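Right, a thread on magnesium, sleep and the 41 quid I will not be seeing again. Settle in, it's a long one and there is no discount code at the end.

**1/** For most of the autumn I woke at ten to four and lay there composing replies to emails from 2016. My sister said magnesium. My dentist said magnesium. A man in the queue at the post office, unprompted, said magnesium.

**2/** So I bought the posh one. Brown glass jar, a drawing of a mountain, capsules the size of a broad bean. 41 pounds. The label promised to "support restful evenings", a phrase so carefully worded that you could say it about a sofa.

**3/** I then did what I should have done before paying and asked Sofia Rocha, who was a hospital dietitian for years and now teaches it at Moura. Her first question was what I'd been drinking after lunch. I changed the subject. She changed it back.

**4/** Her short version: if you're low in magnesium, getting more of it is a good idea. If you aren't, the evidence that a capsule will fix your sleep is thin. The studies tend to be small and short, and a fair few rely on people saying how they think they slept. I think I slept terribly on nights when my husband reports snoring.

**5/** Also, your kidneys get rid of what you don't need. I'd pictured the stuff going round my bloodstream being soothing. A good share of my 41 pounds may have gone down the loo.

**6/** Speaking of which. Some forms are also sold as laxatives. This is not mentioned near the mountain. It's on the back, in type I needed my other glasses for, under a bit about recycling the lid.

**7/** Please do check with a pharmacist if you've got kidney trouble or take other tablets. It can get in the way of certain antibiotics and thyroid pills. The chap at my chemist was delighted to be asked something that wasn't about the car park.

**8/** Where you find it in ordinary food: pumpkin seeds, almonds, spinach, beans, wholemeal bread, oats. I put this to Omar Hourani at work, who eats pumpkin seeds all day long out of his coat pocket, and asked how he sleeps. "Badly," he said. So that's science.

**9/** I kept a diary for the experiment, being thorough. Bedtime, waking time, mood out of ten. The entry for 15/12/2024 says, in full, "3.50 again. Mountain a liar."

**10/** Then I stopped the capsules and did the boring thing Sofia had told me to do in the first place. No coffee after midday. Phone charging in the kitchen. Up at the same time every day, including days when there's no reason on earth to be up.

**11/** The coffee was the painful bit. I'd been having one at four and calling it "a small one". The mug in question holds a tin of soup. I know because I've had soup in it.

**12/** Three pictures, computer innards: 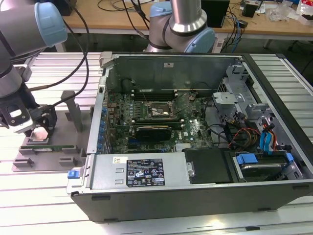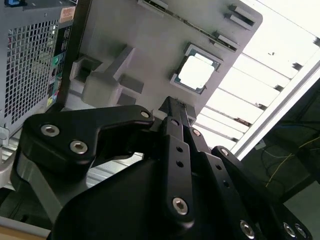
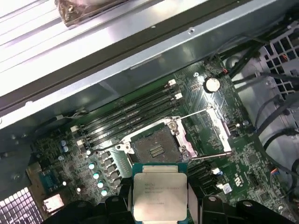
**13/** Anyway, week two without the afternoon coffee and I slept through until six. Twice! I was so pleased about it that I lay awake the following night wondering if I'd do it again.

**14/** Was it the coffee? Might have been. Might have been the phone, or the end of a grim month at work, or plain luck. One woman with a biro is not a trial, and I'd changed everything at once, so I couldn't tell you which bit did it. Sofia says this is the most sensible thing I've said all year.

**15/** People are asking about the sprays and the bath flakes. From what I've read, there isn't much good evidence that it gets in through the skin in any useful amount. A hot bath before bed is lovely, mind. You can have one without the flakes.

**16/** And to the several of you who replied that it changed your life: good, I mean it, carry on (within the dose on the packet). I'm not coming round to take your jar away.

**17/** If you've been sleeping badly for months and it's wrecking your days, see your GP. Ask about CBT for insomnia, which has far better research behind it than anything I've found in a brown jar. There's often a wait, so ask sooner than I would.

**18/** I still have most of the capsules. Omar has offered to swap them for seeds. We're in talks.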